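Ticket 800: label printer drops off network
Opened by: Mawar Liem, Ekermont office
Assigned to: Peadar Keogh
Opened: 5th October

Printer goes offline after 60 minutes idle. Power cycling brings it back. Same fault on a second network cable. 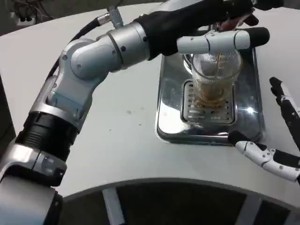 Attachment 1: arm with black cable along its upper side

Peadar: Sleep timer was set to 60 minutes. Turned it off and reserved the address on the router. Printed 7 test labels after lunch, no errors. Mawar to confirm before I close.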